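Clear to the Corners: The Case for a Plain White Work Table

For paper and card work, the surface matters more than the tools kept on it. A white top shows the true colour of a sheet and makes a dark offcut easy to find. It also shows every crumb.

Sillthorpe, a small print and folding workshop, replaced its patterned benches with plain white ones in September. It handled 3,582 sheets in the period that followed and kept a log of spoiled stock. Most of the spoilage was dents, caused by grit trapped under a sheet during creasing. Torn edges came a distant second.

The workshop now wipes each top with a barely damp cloth, then a dry one, at the start of a shift and again every two hours. Vashisht, which supplies the cloths, sells them in packs of six. Vamemeo makes a matte finish that cuts glare under overhead lights, though it marks more readily than gloss.
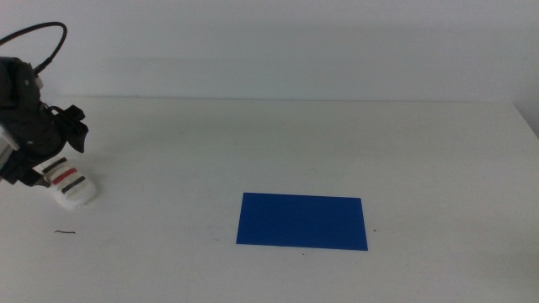
Contrast does a good part of the inspection. A saturated colour laid flat on white gives a clean outline, and a skewed edge is easy to pick. The same goes for debris: with a royal blue rectangle on a bare top, a tiny dark speck near its lower right corner stands out, as does a short curved mark off to the left. Either would be lost on woodgrain. Lift the sheet before wiping, and work away from the stack.

Luvevlow's bench guide allows four minutes for a full clean. Sillthorpe takes roughly half that.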